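Stallcombe Assembly Club – minutes, Tuesday, April 14, 2026

Opened with great news: we now have 10 people signed up for the spring build, our best turnout yet!

Layout of the practice board. Everyone loved having the big circle marked right on the white sheet, with the two smaller ones near it. Agreed to keep it. The Praltelow table is ours until October.

Parts. Blue stays the color for gears and pegs – it really pops against the white plates. Agreed to order 2 more bags of pegs.

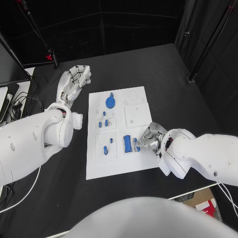

Labels for the storage bins were put off to next time. The Drinia room is booked for the open evening, and we can't wait to show people the gear part. Closed at 5 past nine.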